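Wundum Robotics Club: Workshop Tips Page
Laundry tips from the folding team (most of them work on people too)
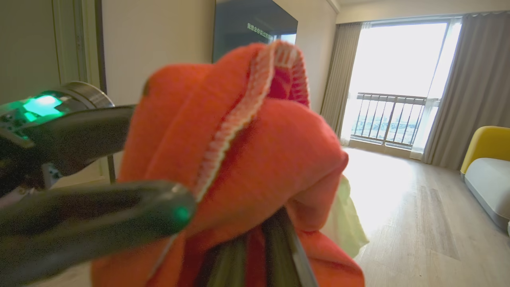 Our challenge for the Gilchrist round is folding household cloths, a job every member of this club has spent years avoiding at home. We now do it 200 times a week and keep a spreadsheet. Parents have noticed.

What follows is what we'd tell next term's team, plus anyone with a cupboard full of cloths.

Wash new cloths twice before you practise. Straight out of the packet they're stiff and behave beautifully, and you'll tune everything to suit them. Then they go soft and you start again. Skip the fabric softener. Fouad didn't, and we lost an afternoon to slippery corners.

Fleece grabs fleece. If you stack fleecy cloths face to face you'll pick up two when you wanted one. Slip something smooth between them, or stagger the pile so each edge pokes out a couple of centimetres past the one below.

Go for the seam. An overlocked edge is thicker than the middle of the cloth and gives the fingers something to hold. Pinch it close to a corner and the rest hangs in a shape you can guess at. Pinch the middle and you get a lump with opinions.

Shake, then wait. A count of two is plenty. Marisol had the arm letting go while the cloth was still swinging, and it landed like a dropped pancake every time.

Close softly. Full grip force leaves creases that the judges treat as bad folding. Start at the weakest setting that holds and creep up from there. If you're doing this by hand, you can ignore the settings but the creases still count.

Draw the curtains if the sun is on your work. Bright glare eats the edges of pale cloths first. Rochelle keeps notes on which hours are hopeless at each place we practise, and it's worth asking her before you book one.

Wipe the fingertips. Lint builds up on the pads and the grip goes off so slowly that you'll blame the code for it. A barely damp rag every 18 runs does the job. Let them dry before you start again. Ruby-Lee swears by a lint roller, which is fine on the flat bits and hopeless on the rounded ones.

Tie your cables back before the cloth goes anywhere near the arm. Garden ties with a soft coating are better than the hard plastic sort, as you will be undoing them. Use the big tub of them in the Clikomitz drawer, and put the lid back on.

Keep a hand near the stop button and your sleeves rolled up. A jumper cuff is also a piece of fabric, and the arm doesn't know whose it is.

Write down the failures as well. Our sheet is at 584 runs and the most useful column is the one headed "what happened", even though Nnamdi filled in a good part of it with "no".

Finished practising? Wash the lot in cool water, no softener (see Fouad, above), and dry them flat. Put them away folded. By hand is allowed.

Next page: getting the Arevik battery pack out without skinning your knuckles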